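Karlijn Verschueren
2022-05-06

1/ Right, laundry thread. I was asked how I fold dark tops without going cross-eyed, so settle in, I have opinions (and far too much black clothing).

2/ Darks get their own basket in this house. Mine's bright green and I love it, because a pile of black on black on black needs something cheerful round it. One thing comes out at a time, onto a pale surface. Try folding black on a black bedspread and tell me where the hem went!

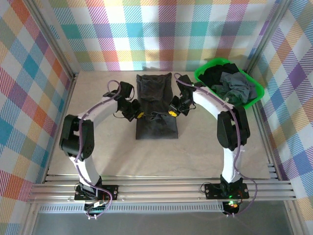

One on the table, plenty more in the green basket.

3/ I start by laying it flat and finding the top edge. The top half always wants to rumple. Pinch it by both upper corners and give it a little tug outwards, then leave it alone. Don't iron it with your hands for ten minutes like my friend Uldis Bite does, you'll be there till September.

4/ Someone's already asked if the grey-blue thing on the pile counts as a dark. Yes! Anything I'd be cross to find fluff on counts as a dark.

5/ Long sleeves are the real enemy. You get the body lovely and smooth and then there's one sleeve bunched up on itself and the other wandering off towards the edge of the table. Do the body first, sleeves after. If you start with the sleeves you drag wrinkles right across the middle and have to go round again.

6/ Hem next. Get hold of a bottom corner and see if the edge runs fairly straight. Slanting across the table is fine, you can turn the whole thing later. Wavy is not fine.

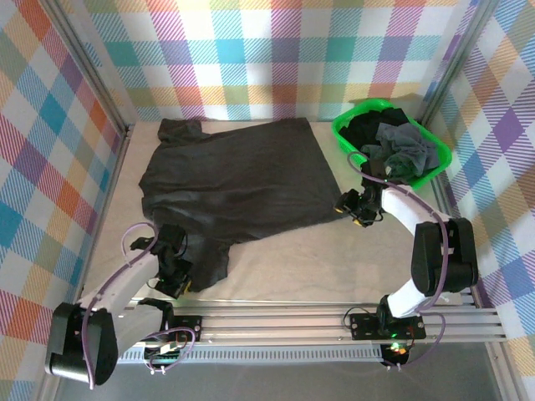

7/ SLEEVES, THE ACTUAL FOLD
Unbunch the cuff, lay the sleeve out sideways, then bring it back over the body so it lies down the side. Same with the other one. Then sides in, bottom up to the middle, and up again. Mine end up small enough to stand in the drawer.

8/ Best I've managed is 15 tops before I wanted a biscuit. Jumpers tomorrow if anyone can bear it, they're a whole other argument x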